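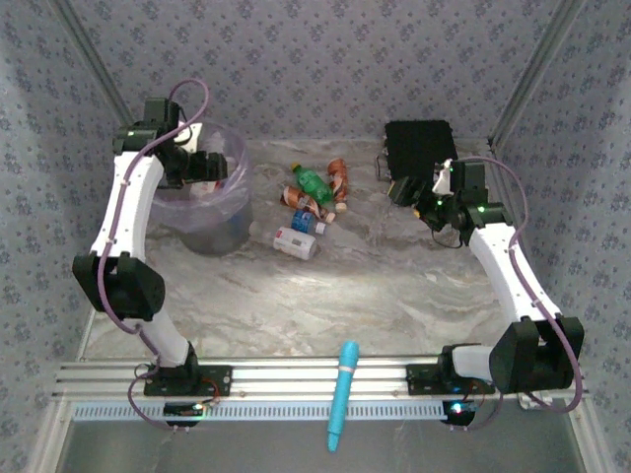 Rubbish sorters wanted! (Paid, part-time, Saturday mornings and a few evenings)

Hello! I'm Urszula Krajewska and I run the sorting side of Nadolell, which is a small outfit that gets called in after fairs, school fetes, five-a-side tournaments and the odd very long wedding to deal with what everybody has left on the floor. I'm looking for people to come and sort litter with me through November, and possibly on into the new year if we get on.

I should say straight away that this is a job about rubbish. Bottles, wrappers, bits of paper, lids that have parted company with whatever they were the lid of. If the thought of picking up a stranger's crisp packet makes you want to lie down, this won't be for you, and no hard feelings. But if you're the sort of person who fishes the plastic bottle out of the wrong bin at your mum's house and puts it in the right one, please read on, I think we'd like each other.

What you'd be doing

Most shifts start at 9 in the morning and go on till lunch. The bags come in from the night before and we tip them out a bit at a time, never the whole bag, I can't stress that enough (you'll see why the first time somebody does the whole bag). Then it's a matter of picking. Plastic bottles go in one lined bin. Paper and card go in another. Wrappers are the fiddly ones, as half of them look like paper and aren't, and I've got a sheet on the wall with samples stapled to it so you can have a feel and compare. Scrunch test: if it springs back it's plastic film, if it stays scrunched it's more likely paper. It's not perfect but it gets you most of the way.

Bottles need their caps left on. I know some of you were taught to take them off, so was I, but our people at Pukar who take the bales want them on, squashed flat with the lid screwed back. Anything with liquid still in it gets emptied in the big sink first. Small bottles roll, so put them in as you go and don't make a little pile of them by your elbow. I say this as someone who has spent a fair bit of her life on her hands and knees under a bench.

Once a bin is full you tie off the liner, write on it with a marker what's inside and your initials, and put a fresh liner in with the edges folded well down over the rim. Please put the marker lid back on. I buy a shocking number of markers.

At the end we sweep, wipe everything down and I fill in the weights book. Last season we sorted 1294 bags between us and I'm rather proud of that, so I like the book to be neat.

Who I'm after

You don't need any experience. You do need to be 18 or over, all right with standing up for a few hours (there are stools, and you're welcome to one, it just slows you down a touch) and reasonably good with your hands. Some of it is picking up quite small flimsy things in gloves, which is harder than it sounds for the first half hour and then you stop noticing.

I'd love people who can tell me when they're not sure. A yoghurty mystery wrapper that gets held up and asked about is no trouble at all. One that gets slipped into the paper can spoil the lot, and then we have to go back through it, and I get a bit short with everyone.

Talking is very much allowed. So is the radio, though we do have a rota for who picks the station after some unpleasantness in the spring.

If you have an allergy or a bad back or you can't do mornings when the school run's on, tell me and we'll see what we can sort out. The evening sessions are shorter and a bit gentler, mostly going back over mixed bags for things we missed.

What you get

Eighteen pounds an hour for the Saturday shift, the same for evenings, paid weekly. Gloves, apron and tongs are ours and they stay here; bring shoes you don't mind about. Tea, coffee and toast all morning. Naidoo, the bakery two doors down, lets us have whatever's left from the early bake, so there's often something better than toast if you're not last to the table.

Your first session is a trial one and it's fully paid. We'll sort a couple of bags side by side, I'll show you the wall of wrappers, and at the end we both say whether we fancy carrying on.

Getting here

We're in Unit 198 on the Ument estate, round the back past the tile place. The door looks shut even when it's open so give it a proper shove. Bikes can come inside. There's parking out front before 9 but the tile people like it back after that, so use the side road if you're staying the morning.

How to apply

No CV please, I wouldn't know what to do with it. Just send a few lines to the sorting inbox through the Nadolell contact page, saying who you are, which sessions you could do and whether you've got a strong stomach. Or pop your head in on a Saturday while we're working and ask for Urszula. I'll be the one with the tongs.

I've room for four regulars and a couple of people on the spare list for when someone's poorly. I answer everyone, usually the same evening, and I'll close this once the places have gone.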